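Storing Root Vegetables Through the Winter

Carrots, beets and parsnips keep for months if they are stored cold and slightly damp. Most of the ones that go soft in the refrigerator were put away with their tops on, or washed and bagged while still wet.

Cut the green tops off as soon as you get home. Leave half an inch of stem on beets so they don't bleed, and cut carrots flush. The tops pull water out of the root, and a carrot with its greens on will bend within a few days. Beet greens can be cooked like chard. Carrot tops are fine in stock, though a little bitter.

Don't wash anything you plan to keep longer than a week. Brush off loose soil with a dry vegetable brush and leave the rest. Sort as you go. Anything nicked, split or forked goes in a separate bag to be eaten first.

In the refrigerator, use the bottom drawer and set it to high humidity. Line it with a dry dish towel and put the roots in a plastic bag with the top folded over loosely. Change the towel when it feels damp. Keep apples and pears in the other drawer, as the gas they give off turns carrots bitter.

For larger amounts, use a box of damp sand. A 40-pound crop fits in two plastic totes. Put down two inches of sand, lay the roots side by side without touching, cover them and start the next layer. The sand should hold together when squeezed but not drip. Keep the totes between 32 and 40 degrees. An unheated basement corner or an attached garage usually works, if it doesn't freeze.

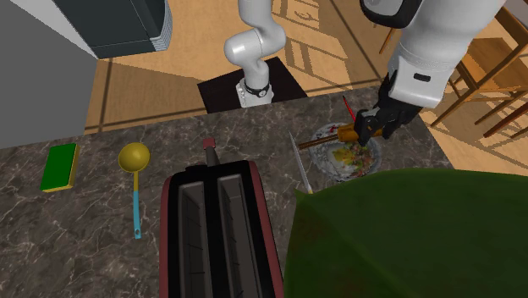

Greltham, February

By this point in the winter the totes need checking. Go through them every two weeks and take out anything with soft spots or white fuzz, along with the sand right around it. If the sand has dried out, sprinkle a cup of water over each layer and mix it in by hand. Small white root hairs on carrots are harmless and rub off under the tap.

Carrots that have gone limp can often be brought back. Trim both ends, stand them in a jar of cold water and leave them in the refrigerator overnight. If they are still rubbery in the morning, use them for soup. Throw out any that are slimy or smell sour.

Parsnips get a woody core late in the season. Quarter them lengthwise and cut the core out with a paring knife before roasting. Beets stay good longer but need more cooking time, so add 18 minutes to whatever you allowed in the fall and test with a skewer.

If you have more than you can use, freeze some. Peel carrots, slice them half an inch thick and boil them for two minutes. Cool them in ice water, drain well and spread on a tray until frozen, then bag. They keep 8 months and are best in stews.

Simão Calado wrote in to ask whether sand can be used again. It can. Sift out the bits of root, spread it on a tarp in the sun for a few days in summer and store it dry. Replace it if you had a lot of rot. Play sand from a hardware store is clean enough to use straight from the bag.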